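Floor Lead, Second Shift (and one person to argue with her)

Midico, finishing and packing hall, Wostitz site
Two openings, both permanent, both on our own payroll
Posted March 2026

We have two jobs going in the finishing hall and we would like to fill them with people who read ads to the end, so the pay is near the bottom.

Midico makes small household fittings and decorative pieces for other companies to put their names on. Until last year the hall ran the way it had run since before most of us arrived: you stood at a table, you picked a thing up, you looked at it, you wiped it, you put it in a box with a piece of cardboard that never fit. Then management bought Fletska, which is the name of the handling system and also, by now, a verb. "It got Fletska'd" means it was put down very gently in the wrong place.

Fletska takes finished pieces off the tables and sets them into trays. It does the first two hours of a shift beautifully. After that it does them beautifully with someone from the hall nearby. The brochure called this "lights-out operation." We have left the lights on.

What changed for the people

You will ask at the interview, so you might as well have it now. No one was let go when the system came in. Four people took other jobs inside the company, one retired on the date she had always said she would, and the rest of us got new titles that did not fit on the old badges. There is less lifting. There is a good deal less wiping. There is more standing with your arms folded, deciding whether to step in, which is more tiring than it looks and does not count as exercise.

The big change is who knows what. It used to be that Gebhard Reisinger knew everything about the hall and would tell you some of it if you brought him coffee. Now half of what he knew has to be turned into something a machine can use: how hard to hold a thing, where to hold it, what it does if you tip it. He finds this process insulting and is extremely good at it. The first of our two jobs is, in large part, to be the person he explains it to.
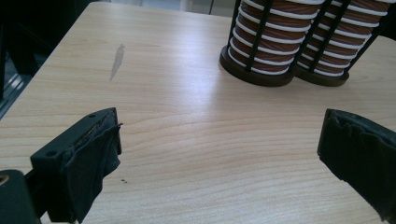
Teaching a new piece to the system is the part of the week most people end up liking, and it takes longer than anyone upstairs budgets for. You put the piece on a table, you work out the approach, you try a grip, you try another, and you write down what you did in words that the next shift can follow. Something like the double-cylinder piece, with its brown and white bands and thin black bars running up the outside, is a fair specimen of what turns up on a Tuesday. Do you take it by the bars? By the base? One cylinder or both? Gebhard will have an opinion before you have finished the question. Dario Sorrentino will have the opposite one, and the two of them will look at you. The tabletops get their share of gray smudges and nobody is going to shout at you about those, but you are expected to notice whether a mark is on the table or on the product. Customers are relaxed about the first kind.

Job one: Floor Lead, Second Shift

You would run the hall from mid-afternoon until late evening, Monday to Thursday, with a short Friday that is sometimes short. You would have a small crew and the system, and you would be in charge of both in the sense that a lifeguard is in charge of the sea.

In practice the job is:

Start the shift with the first-shift lead, Aoife Gilmartin, who will hand over in person. She does not believe in handover software. We have handover software. You will fill that in too.

Decide what the system does tonight and what people do. There is a planning screen that suggests a split. You may overrule it, and we keep a log of overrules so we can learn from them. The log has never been used against anyone, and the crew rep reads it every month to keep it that way.

Teach new pieces, with Gebhard for the first few months and then with whoever is on your crew.

Stop the line when you think it should stop. You do not need to phone anyone first. This took us a whole spring of meetings to get in writing and we are rather proud of it.

Write up the stops. Two sentences will do. Dario's predecessor wrote a page and a half per stop and we still find them in drawers.

You need to have led people before, in a factory, a kitchen, a warehouse, a ward, a stage crew, anywhere that things go wrong on a schedule. You do not need to have worked with robots. Several applicants last time had worked with a lot of robots and spoke of people as a source of variation. We wished them well.

Job two: Handling Technician

The second opening is for somebody who likes the fiddly end of things. You would look after the gripping hardware on both shifts: pads, fasteners, spares, the settings that go with them, and the small box of parts that is always one part short. You would report to Ya-wen Cheung, who came to us from maintenance and can hear a bad bearing through a closed door and a conversation.

You would check pads for wear at the start of each shift and replace them when they need it — when you say they need it, as opposed to when the calendar does. You would keep the settings library tidy. It holds 642 piece records at the time of writing, a fair number of which are called "test," "test new" or "test new GOOD." Cleaning this up is not glamorous and whoever does it will be spoken of warmly for years.

You would also be the argument in the headline. The floor lead wants the line moving, and you want it moving without chewing anything up, and we would like both of those people in the building at the same time. If you hate disagreeing with anyone senior to you, this will be a long job.

A technical certificate is welcome. So is having repaired bicycles, sewing machines or pinball tables for money. We will ask you to take something apart at the interview and, unlike some places, to put it back together.

Things we would rather tell you now

The hall is not quiet. The old noise was voices and tape guns. The new noise is a sort of patient humming with a click in it, and some people find they miss the tape guns. Radios are allowed at the packing end, and the choice of station is settled by a rota that predates the company logo.

The system records what it does, including stops and restarts. It does not record who is standing where or how long you were in the bathroom. That is in the site agreement, section on data, and you will get a paper copy on your first day. Please read it. Tullio Gatti, the crew rep, wrote most of it and gets a little hurt when people haven't.

Targets exist. The current figure is 2000 pieces on a full shift, people and system together, and it is a shared target with no individual share in it. We miss it in the weeks when we teach a lot of new pieces. Management has accepted this in principle and sighs about it in practice.

There will be more automation. A second station, known as Villa because the planning drawings had it in a corner with a window, is due later this year. It will take over tray stacking, and we expect the people who stack trays now to move to teaching and inspection, with training on paid time. If you join us you will have a say in how that goes. We can't promise the say will always win. Tullio's record so far is decent.

Pay, hours, the rest

Floor Lead: pay grade 6 on the site scale, plus the evening supplement. Technician: grade 5, plus a supplement in the weeks you cover both shifts. The scale is pinned up by the time clock and we will mail it to you if you ask. Both jobs come with a boot allowance of 300 a year, a locker that closes, and a hot meal on second shift that has improved since people started complaining in writing.

Training is six weeks for the lead and four for the technician, full pay from day one. You will spend the first week of either doing the work by hand, at a table, the old way. A few new people have asked what the point of that is. Most have stopped asking by Wednesday.

How to apply

Write us a letter, one page at most. Tell us about a time a machine, a form or a procedure was plainly wrong and what you did about it. Spelling doesn't matter much. Add a list of where you have worked, in any order you like. We don't use screening software for applications; Aoife and Ya-wen read them, usually at lunch, so please go easy on staples.

Drop it at the gatehouse or mail it to Midico, Wostitz, Finishing Hall, quoting reference 748. If you would like to see the place first, ask at the gatehouse for Aoife and she will walk you through at the change of shift, when you can meet both crews and judge the humming for yourself. Closed shoes, please, and nothing dangling.

Interviews are held in the hall, with Gebhard present. He will probably not say anything until the end.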